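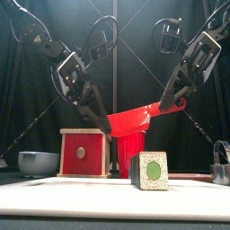 Is a two-arm robot kit worth the money for a small shop or school lab?

It can be, if you have one or two dull tasks in mind before you order and a person on staff who will own the thing after it arrives.

I have spent much of this year reading sales pages for two-arm kits, and since April I have had regular time on one of them, the Trirkodora from Triltov. My view is that these kits are sold on the wrong promise. The sales page talks about a helper that can learn any job on a bench. What you get is a pair of arms, two grippers, wrist cameras, software and a manual of 200 pages. The learning is left to you, and it takes a lot of evenings.

The hardware is good. The arms repeat a move well and the grippers close gently enough for cheap plastic. A scoop, a cup or a bowl is no trouble once you have worked out where to hold it. I would put the arms up against anything else in the price range, including the Dasden kit, which is a little faster and a good deal louder.

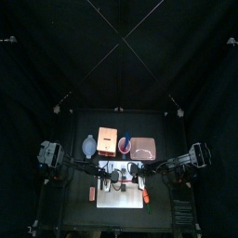 Both arms over the work board, with cables and small parts laid out.

Cables are where I changed my mind about how to judge these products. Most buyers ask how much an arm can lift. I did too. Very few of the jobs that small shops want done have anything to do with lifting. They want a wire moved from one place to another, a thin part turned the right way up, a small box held still by one hand while the other does something to it. A kit that can lift a full paint can and keeps dropping a wire is no use to them. Triltov lists the lifting figure in large type on the first page. The section on thin and soft parts is short and sits near the back.

The wrist cameras matter more than the sales page lets on. A camera above the table tells you where a part is. It doesn't tell you much about how the part is sitting between the fingers, and with something narrow that is the whole question. Akbulut, the dealer I dealt with, sells a cheaper version with the wrist cameras left out. I would not buy it.

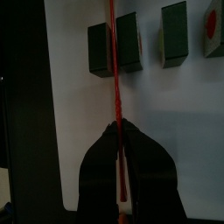
The saving on that version is $400, and I understand why a school would be tempted. But you will spend it again in time. Every small slip in the grip has to be guessed at from farther away, and you end up running the same move over and over with your face near the table.

Then there is the service plan. It costs $1,000 for 12 months and covers phone help, spare fingers and software updates. I think the updates should be free. A product that is sold as something that improves with time should not charge extra for the improving. The phone help was good the few times I used it, and the spare fingers are priced fairly if you buy them alone. My advice is to skip the plan, order one extra set of fingers and put the rest toward a proper table and decent lighting.

I still like the Trirkodora – more than I expected to – and I would recommend it to a shop with patience. What I want from Triltov is a plainer sales page. Say which tasks work out of the box. Say which ones need a week of setup. Put the part about wires up front, where a buyer will read it before paying.

Posted December 16, 2021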